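Open day at Nomoveck: a Thursday among the ski commentators

I've watched winter sport on telly since I was small enough to be sent to bed before the second run, so when Nomoveck said they were opening their Pramden studios to the public for a day in December, I had my name down before I'd checked the trains. (The trains were terrible. Two changes and a replacement bus, and I'd still do it again.)

Nomoveck make the ski and biathlon coverage for a handful of smaller channels, mostly the stuff that goes out on weekday mornings when sensible people are at work. The building is on the edge of town behind a tyre place and you could walk straight past it. Inside there's a reception with very good biscuits, and then a long corridor with old start bibs pinned all the way down both sides. I lost ten minutes there. There was a bib from the old Baltau downhill, before they moved the finish, and I got a bit silly about it.

They took us round in groups. Ours had Edmund Tokarz as guide, a producer who's been there since they had one edit room and a kettle, and he talked very fast and walked even faster. 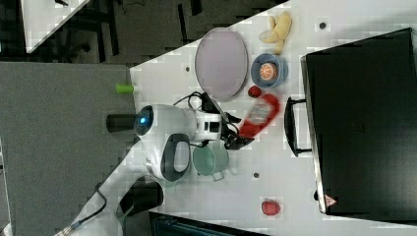

Red and white packet on the tabletop, with the arm just above it.

First stop, the commentary booths

I'd always imagined commentators shivering in a hut halfway up a mountain. Some do, but for most of the season at Nomoveck they sit in a booth in Pramden with the pictures coming in live, and the booths are tiny! Two chairs, a couple of screens, a desk with a cough button. The cough button was everybody's favourite. You hold it down and your microphone goes dead, and Lovisa Sjöberg, who does the women's slalom, told us she once leaned on hers through an entire winning run and had to be waved at through the glass.

She was lovely, by the way, and much drier than she sounds on air. She showed us her notes for the Baltau weekend, one card per skier, all handwritten: home club, knee operations, how to say the name, what they did last time out. She makes 70 cards for a race and might use 30 of them. I asked what happens to the others and she said they go back in the tin for next year.

Then we were allowed a go. They played us a slalom run and we had to talk over it in pairs, and I can report that I know nothing. I said "ooh" four times and "she's quick" twice, and by the time I'd found the split time on the screen she was through the finish and taking her skis off. My partner was a retired PE teacher who was annoyingly good.

The gallery

This was the bit I'd come for. It's a dark room with a wall of pictures and a row of people who all talk at once without seeming to bother each other. Ernő Antal was directing a rehearsal using last season's biathlon relay, calling the cameras, and I couldn't follow half of it. The shooting range is the hard part, he said afterwards. You've got several athletes arriving together and only so much screen, and whichever one you leave out will be the one who misses.

He also explained why the replay of a fall sometimes takes ages to appear. They wait until they know the skier is all right. I'd grumbled at the telly about that for years and felt rather told off.

Next door, Ryan Pilkington looks after the archive, with more than 1,000 tapes still to be copied over. He let us pick a shelf and he'd play whatever came out. We got a ski jumping event in thick fog, twenty minutes of grey with a very patient man describing it. Best thing I saw all day.
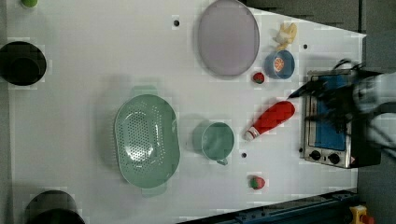 Lunch and the athletes' talk

Lunch was soup and a roll in the canteen, which is called the Marinho after a chef who left years ago. Decent soup. Bring cash, the card machine was out.

Afterwards Edvin Hedlund did a talk on going from racing to reporting. He retired from cross-country with a bad back and had a microphone in his hand the next winter, and he said the worst part is interviewing people you used to share a wax cabin with. They won't tell you anything on camera and then they ring you that night and tell you all of it. He's doing the finish-area interviews at Baltau this season, so I'll be listening with that in mind.

Questions overran, as they do. Someone wanted to know why the biathlon is always on at the same time as the ski jumping, and poor Edvin said he'd like to know as well.

If you're thinking of going

Book early, because the morning groups went first. Ask for the gallery tour when you book as it isn't in all of them. Wear a jumper, the archive is freezing. There's free parking behind the building, and the last bus back to Pramden station goes at 5.15, which I know because I watched it leave.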